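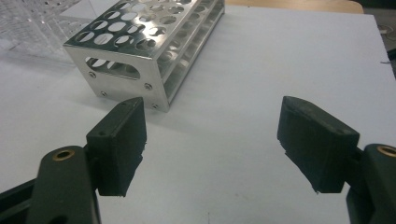 What does a small lab pay for when it buys a handling kit with a hand-held gripper? Mostly it pays for the time of its own staff, because the price of the kit is smaller than the hours needed to teach it the tasks.

Keep this in mind during the whole unit. In November you will write the review of the Seker kit, and the most common mistake last year was to compare only the price lists.

Unit 6. Reviewing a kit for bench handling

Reading before class: the Plondard buyer guide, chapter 2, and the short paper by Adelino Amaral on teaching by hand. The paper is difficult in the middle part. You may skip the section on calibration, we do it together.

What is offered

The Seker kit comes in two versions. The basic version has the hand-held gripper, the recording software and one year of support. The full version adds the arm and the mounting plate. Cimside sells both and also rents the basic version by the month. Fonseca offers only a service: they come to your lab, record the tasks and deliver the finished program. For a lab with few tasks the service can be cheaper, but every change in the bench means a new visit.

Tube racks as a test object

A steel rack is a good object for a review. It is rigid, so the fingers cannot deform it, but the polished metal reflects the light and this can confuse the vision part of the software. The rows of round holes look the same from many angles. The software then has to decide which way the rack is turned, and here the cheaper products usually fail. Clear plastic racks are difficult for another reason - the edges are weak against a pale background. Use both kinds in your test.

Look also at the fingers. Flat pads with a rough face hold a straight panel well. On a thin rim they need more care, and the operator should approach slowly with the fingers wide open. Write down the condition of the pads at the start and at the end of your session. Pads are a consumable and must be in the cost table.

Procedure for the exercise

Work in pairs. One person holds the gripper, the other writes. Each pair records 12 approaches to the rack from different sides, then changes roles and repeats. Do not correct a bad approach in the middle. Finish it, mark it as bad and go on. Lay a white sheet on the table and do not change the lamps between recordings.

In the report

The report is 2 pages plus the cost table. Scoring is over 70 points, the other 30 come from the oral part with Aníbal Marinho. I want to read what you observed, what the seller claims, and where these two are different. Please keep the claims of the seller in quotation marks, also when you agree with them.

Questions about renting go to Cimside directly. They answer faster in the morning.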